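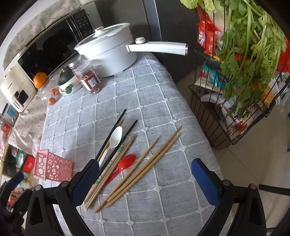

Karlow, November 20, 2024

Curari Two-Arm Kit: Set-Up Guide
Section 13. Clearing Utensils from a Covered Table

13.1 Scope

This section covers set-up of the utensil task in an ordinary kitchen. It assumes that both arms are mounted and that the Tovden controller starts without a fault code. For clearing plates and cups, see Section 12.

The task is rated Supervised. The kit can pick up loose utensils from a table and place them in a basket while an operator watches. It cannot yet be left to clear a table alone. In the August acceptance run at the Pascu test kitchen, 200 of 251 utensils were placed without operator help. The remainder were dropped, gripped in pairs or not attempted. A person clears the same table faster. Plan your use of the kit with these results in mind.

13.2 Reference layout

The layout at the head of this section is a typical working table. Chopsticks in black and in lighter wood lie diagonally on a gridded cloth with a white plastic spoon, a red plastic spoon and a set of disposable chopsticks still in its wrapper. The large pot, the jar and the squash stay on the table during the task. You do not need to copy the layout exactly.

Note: The pink basket is shown lying on its side. The kit does not stand a basket up. See step 4 below.

13.3 Preparing the table

1. Press STOP on the controller and confirm that the status light is amber.

2. Smooth the tablecloth by hand over the whole work area. Cloths with raised patterns may be used. A fold higher than the gripper pad will be treated as an object.

3. Move tall or breakable items to the far end of the table. Leave 30 cm of clear cloth between these items and the nearest utensil.

4. Stand the basket upright within reach of the arm that will fill it. Perforated baskets are acceptable, but thin utensils can pass through large openings.

5. Spread the utensils so that most of them can be seen from above. They may touch. Do not stack them.

6. Remove knives, skewers and anything made of glass.

CAUTION: Do not run this task with a hot pot or kettle on the table. The kit does not detect heat, and a long pot handle that extends past the table edge can be struck by an arm returning to its rest position.

CAUTION: Keep hands off the table whenever the status light is green.

13.4 Checking the grippers

1. Inspect the blue pad on each jaw. Replace any pad that is torn, glazed or lifting at a corner.

2. Wipe the pads with a damp cloth and let them dry. Do not use oil soap.

3. Open and close each gripper from the Tools menu. The jaws must meet along the full length of the pads. If there is a gap, repeat the zero procedure in Section 4.

4. Check the hinge pivots for play. Do not tighten them with the arm powered.

13.5 Running the task

1. Select Tasks, then Utensils, then Cloth Surface.

2. Set Grip Force to Low for plastic spoons or to Medium for wood only. For a mixed table, use Low.

3. Touch Mark Basket and tap the basket on the screen.

4. Touch Keep Out and draw a boundary enclosing the items that are to stay on the table. Include lids and handles.

5. Release STOP and hold START until the light turns green.

6. Watch the first three picks. If the jaws drag the cloth, press STOP and raise Approach Height by one step.

13.6 Known limits

Parallel chopsticks. Two sticks lying close together are often gripped as one. If both reach the basket, no action is needed. If one falls, the kit makes a second attempt and then skips it.

Light wood on a pale cloth. Detection is weaker than for black or red items. Increase the room lighting before changing any setting.

Wrapped utensils. A paper or plastic sleeve may slide on the pad. The kit does not open wrappers, and it does not know whether the set inside has been used.

Crossed items. A spoon handle that passes beneath a stick will usually be moved together with it. Separate crossed items by hand if the order of picking matters.

Sorting. The kit places everything in one basket. Sorting by color or material, matching pairs, washing and putting away are not supported in this release.

13.7 After the task

1. Wait for both arms to reach rest, then press STOP.

2. Pick up any skipped items. Look under the table edge and in the folds of the cloth where it hangs down.

3. Save the run log if more than a few items were skipped. Curari support will ask for it.

4. Leave the grippers open for storage.

For fault codes displayed during this task, see Section 15.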